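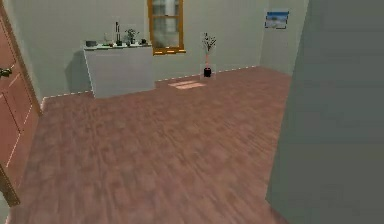

Rendered rooms for navigation examples – worth it or am I kidding myself?

plankton_bob
Hi all, long time reader, hardly ever post. I've been collecting driving examples for a little indoor rover policy for most of the winter, all in sim, using the Velden room pack. I sit there with a gamepad, steer from the door to wherever the instruction says ("go to the white cabinet", "stop by the vase") and save the run. I'm up to 1,989 runs across 11 rooms and my thumbs are cooked.

Trouble is the floor. The timber grain smears and repeats, and the skirting comes out as little white dashes where it ought to be a solid line. I'm worried the model will latch onto those dashes and fall in a heap the first time it meets a real skirting board. Do I fix the rendering and record the lot again, or just keep going?

torque_wrench_tam
Keep going! Everyone's first sim set looks like that. I'd be more worried about your start poses, mate. If every run kicks off looking into the room with that big grey-green wall filling up the right side, your model is going to learn "wall on right, veer left" and not much else.

plankton_bob
Hmm. Fair cop. Most of them do start near there, it was the easiest spot to reset to.

Dorothy Bloxham
I'll disagree with Tam a bit. Start poses matter, sure, but the skirting thing is real. We had a Torkix base trained on rooms with jaggy edges and it was lovely in sim, then in our hallway at Bililcombe it crept along like it was on ice. Turned on proper anti-aliasing, re-rendered from the saved poses (you DID save the poses?) and it behaved a lot better. You don't need to drive any of it again, just replay.

torque_wrench_tam
One hallway though, Dorothy. Did you change anything else at the same time?

Dorothy Bloxham
Camera height, by a couple of centimetres. So no, not a clean test, I'll give you that. I still reckon it was the edges.

sawdust_and_servos
Can I stick my oar in about the labels? "Stop by the vase" is fine in that room, but look at what's on top of the cabinet. There's a pot plant up there and a black candlestick, and then the tall vase with the branches over on the floor. If someone writes "go to the plant" I honestly couldn't tell you which one they're after. I threw out 111 of my own runs over exactly that sort of wording. Hurt like anything.

plankton_bob
Oh no. I've definitely got "go to the plant" in there. In my head it was the one on the cabinet – but I can see how you'd read it the other way.

sawdust_and_servos
Search your instruction file for it before you record another thing. You can reword most of them, the driving's still good.

kelpie_dev
Anyone tried the Sawatzky script for shuffling the light? That bright patch on the boards in front of the back wall would be a dead giveaway if it's in the same place every run. Mine learned to park on one.

torque_wrench_tam
Ha, yes, 2 of mine did the same. The script's OK but slow as a wet week. I run it overnight.

plankton_bob
Right, so: poses are saved (phew), I'll re-render with the edges cleaned up, move the light about, and go hunting for plants. Tam, I'll scatter the starts as well, including a few tucked in the far corner under the little picture. Will post the numbers once it's trained, probably in May.

Dorothy Bloxham
Do the edges on their own first, would you? I'd like to know if I was right.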